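Teleoperation Cell - Pre-Session Safety Checklist, with inspector's comments
Site: Erkside, cell 2. Inspected by Raffaele Marchetti, January 5, 2023

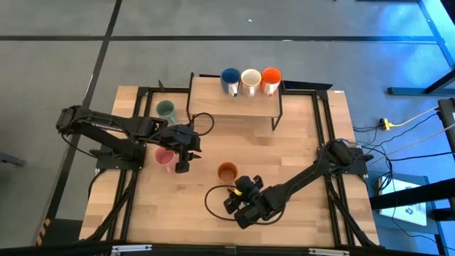
I was asked to sign off the two-arm cell for another block of demonstrations, the mug task, operator driving both arms remotely. The request from Kemisero says the setup is "inherently safe" due to the small arms and light payloads. I have read that phrase on other requests and I don't accept it as an answer to any line below. Small arms still pinch, and with three mugs up on the raised shelf and three more down on the table there are plenty of reasons for a person to reach in between takes. That is where I expect the first injury, if there is one.

Ratings: OK, FIX (before next session), WATCH (can run, recheck in July).

1. Arm bases and table frame

1.1 Base bolts tight on both arms: OK. Checked by hand and with the wrench. The left one took a slight turn.
1.2 Frame does not rock with both arms moving: OK.
1.3 Reach of the two arms overlaps: WATCH. They can meet in the middle of the table. The software limit is supposed to prevent this. I asked to see it trip and was told it "always works." I'd like to see it trip.

2. Cables

2.1 Cables clear of the grippers through full travel: FIX. There is slack looping up near the shelf legs on the left, and another loop resting on the tabletop by the right gripper. The operator says he steers around them. A cable that has to be steered around is not clear. Clip them back to the arm.
2.2 Floor power: FIX. The yellow power strip is on the floor to the right of the table, plugs in, with wires coming together next to it. Raise it or cover it. Same comment as the last inspection, same reply ("on the list").
2.3 Strain relief at the arm bases: OK.

3. Stop controls

3.1 E-stop cuts power to both arms: OK, tested twice on each.
3.2 E-stop within reach of the operator: OK.
3.3 E-stop within reach of the person resetting the mugs: FIX. It isn't. The resetter is the one with hands on the table, so this matters more than 3.2. Second button needed.
3.4 Arms hold position on loss of signal: WATCH. I pulled the link and they held. I did it once, with nothing in the grippers. Repeat with a mug held over the shelf.

4. Remote control

4.1 Measured delay from hand to gripper: FIX. The log gives a limit of 200 ms and a reading of 69 ms, but no date and no method. Measure again and write down how.
4.2 Speed cap on during demonstrations: OK. It was on. Any operator can turn it off from the menu, which I don't like.
4.3 Break after 30 minutes of driving: WATCH. The sheet says yes on every line in the same pen. Draw your own conclusion.

5. Resetting between takes

5.1 Arms parked and disabled before hands go in: FIX. Seen skipped during my visit, more than once. I'm told it slows down collection. Yes.
5.2 Mugs inspected for chips before each session: OK. No chipped ones found. Bin them when they chip, don't turn the bad side away.
5.3 Shelf fixed to the table: WATCH. It stands on thin legs and I could shift it with moderate force. A gripper pushing down on it might do the same.

6. Records

6.1 Incident log present: OK.
6.2 Incident log believable: my own line, not on the Rinaldi form. The cell claims 1,076 demonstrations with no contact events. Operators learning to pick up a mug by the handle through a remote link hit things. I hit the shelf myself inside my first few tries. Either contact is not being logged or the word means something different here. Please define it and go back through the recordings.

Result: not released. Items marked FIX to be closed and shown to me in person. Photos by email will not do for 3.3 and 5.1.

Copy to Zustgate, cell supervisor's folder.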